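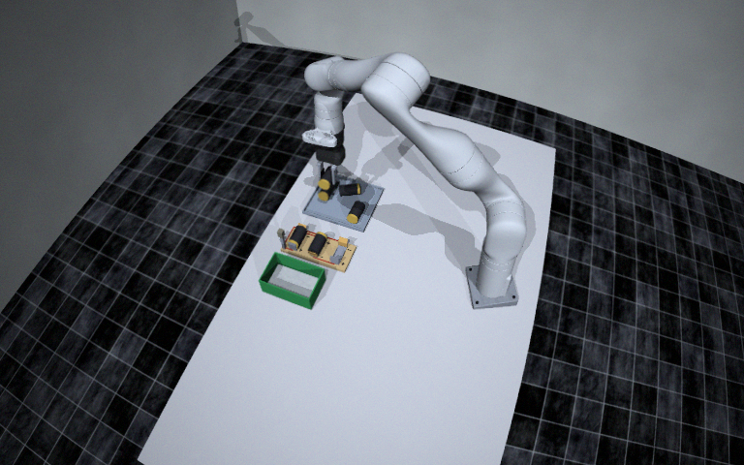
Setting up the tray, board and bin

Keep the tray, the board and the bin in one line on the same side of the base. The arm then swings one way only.

Check the four corner bolt holes on the base plate every October, and again after any move - Duván Restrepo uses a paint pen to mark them.

Turn the tray a little if you like, but teach the corners again afterward.

Wipe the fingers with a dry cloth. No oil.

Empty the green bin before you start a run.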